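Old frames find new walls at Prevstead frame exchange

PREVSTEAD – Residents who have picture frames lying unused in a closet can now bring them to the community hall in Prevstead, where a frame exchange has opened for the whole month of November. Visitors may leave their frames on the tables and take home other ones, without paying anything.

The exchange is organized by Kyriaki Fragkou, who worked for many years in a framing shop in Covitlow before she moved to the town. She told us that the idea came to her when she was helping a neighbor to empty an apartment. "There were 70 frames in that apartment and the family wanted to keep only five," she said. "The others were going to the trash. For me this was very painful to see."

Every kind of frame is accepted, also those which still have the printed sample picture from the store inside. Ms. Fragkou asks only that the glass is not broken and that the corners hold together. Wooden frames are the most wanted, she said, and the ones in warm, honey-like colors usually do not stay long on the table.

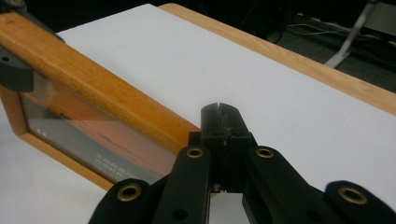
More than 200 frames were brought in during the first days. Small sizes, good for family photographs, are in the majority. Large ones are still missing, and the organizers would be glad to receive more of them – also without glass, if the size is over that of a normal poster.

The town has given 4,000 dollars to the project. The money pays for the use of the hall and for new glass, hooks and backing board, bought from the hardware store Flaltia. Visitors who want to change the glass in a frame can do it at the hall with the help of Ms. Fragkou, who is there every afternoon until six o'clock.

Frames that are not taken before the end of the month will go to the Mangundap school, where the art classes will use them for the winter exhibition of the pupils.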